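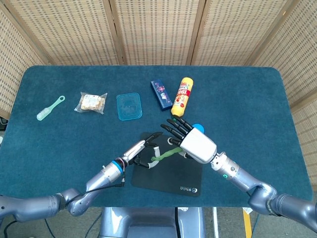 Before a two-arm task is run under the Havdale planner, the operator must define a work zone and a set of keep-out volumes. The work zone is the area in which both hands may close at the same time. For the setup used in this guide, it is the black mouse pad, with the light-green object lying across it as the target. Items along the far half of the table, including the yellow bottle and the small blue ball near the right hand, are entered as keep-out volumes.

Step 1. Open the Zones panel and select New Work Zone.

Step 2. Set the hand clearance to 10 mm. Values up to 70 mm are accepted.

Step 3. Select Check Plan. Any path that enters a keep-out volume is marked in red.

Step 4. Save the zone file. Questions may be sent to Shona Doolan.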